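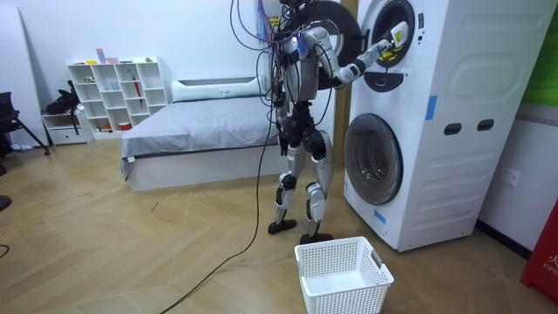
Two Drums, One Plug

The stacked twin-drum machine promises to end the family laundry quarrel. I have some questions.

Jan 3, 2021

The pitch begins with socks. Somebody in marketing worked out that plenty of people don't like washing socks and shirts together, and an appliance grew up around that dislike. You get two round doors in one tall white cabinet. One load goes in the top, another in the bottom, and the household is at peace.

I have been hearing this pitch since June, when my own washer started leaving gray streaks on pillowcases and I went shopping for a new one. The salesman at Giltgate, a showroom with very good coffee, walked me past the ordinary machines without slowing down. Did I have a baby? No. Pets? No. Did I exercise? He seemed to be running down a list, and I got the feeling that every answer led to two drums.

Some of it makes sense. If you live in an apartment and the laundry corner is one appliance wide, the only direction left is up. People have been putting dryers on top of washers for decades, with a kit of brackets in between and a certain amount of faith. A single cabinet does away with the brackets, and I can see why a landlord would like that.

What I doubt is the rest of it. Buying a second drum is easy to justify as a way of doing two things at once, but most homes I know don't have two loads ready at once. They have one load, plus a pile that somebody is still arguing about. When I kept track of my own washing for 90 days (my family was patient about this), I found 7 occasions when I'd have filled both drums on the same afternoon. Three of those were after one trip to the beach.

Stojan Obradović has repaired washing machines for most of his working life and now runs a small shop called Perić, after the man he bought it from. He is less gloomy about twin drums than I had hoped. "They wash fine," he told me. "People ask me if they wash. Of course they wash. Ask me how I get one down a stairwell."

So I asked him. His answer went on for a while and involved a banister. The short form is that two separate appliances can be carried in two trips, and a one-piece tower can't. If a bearing goes in one half, the other half sits there in perfect health while the whole thing waits for a part. He would like buyers to measure the doorway, the hall and the turn at the top of the stairs before they fall for anything, and to check which part of the cabinet they'll need to reach once it's pushed up against a wall.
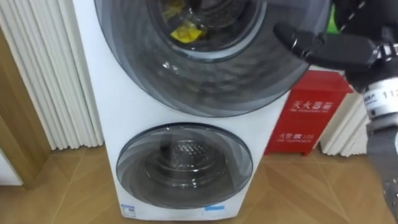
Then there is the matter of who can use it. A bottom door close to the floor means getting down there with it. I am six feet tall and not especially limber, and ten minutes of pretending to unload towels at Giltgate left me holding the cabinet for support. The top door is kinder to the back, but my mother, who is a good deal shorter than I am, had to go up on her toes to feel for a stray washcloth at the rear of the drum. She did not find this charming.

Miltetti, which sells three models of this kind, handles the subject in its brochure with a drawing of a woman whose arms are apparently adjustable. The same brochure says the two drums can "run in harmony." I wrote to ask what that meant for noise and vibration with both spinning, and received a friendly reply about colors.

Kumau, a smaller outfit, was more forthcoming. Its cheapest tower costs $1,000 more than its single machine with the same size main drum. I asked whether that extra money bought a better motor or a longer guarantee. It buys the other drum. The guarantee is the same length either way.

There's also the cleaning, which I have never seen mentioned in a showroom. Every front-loading door comes with a rubber seal, and a rubber seal collects lint, hair and a little gray water that smells if you leave it. Two doors, twice the wiping. The drawer and the filter still want attention too, and you should find out where the filter is before you sign anything. Obradović says he has met owners of six-year-old machines who didn't know they had one. 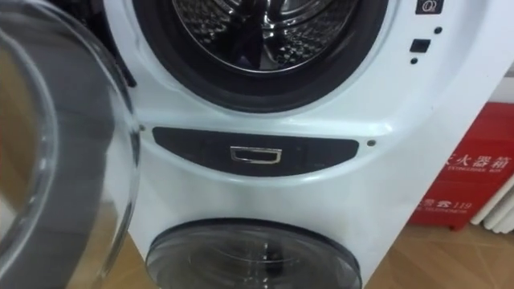

Upper drum with its glass door swung open. The small chrome handle is in the dark panel underneath.

Who should buy one, then? A family that truly keeps certain washing apart, every week, and was doing it before a salesman suggested it. Someone with a work uniform that can't share water with the baby's clothes. Someone with a narrow closet, a wide staircase and decent knees. I met a couple who fit all of that, and they adore theirs. They did admit the second drum mostly gets dishcloths.

Everyone else could try what I've tried, namely a second basket. It costs very little. Socks in one, shirts in the other, and one load waits until the other is done. My daughter calls this a queue.

I did buy a machine in the end, a plain one with a single door. Giltgate delivered it up two flights, and the salesman threw in 6 mesh bags for delicates, which he said would help me keep things separate.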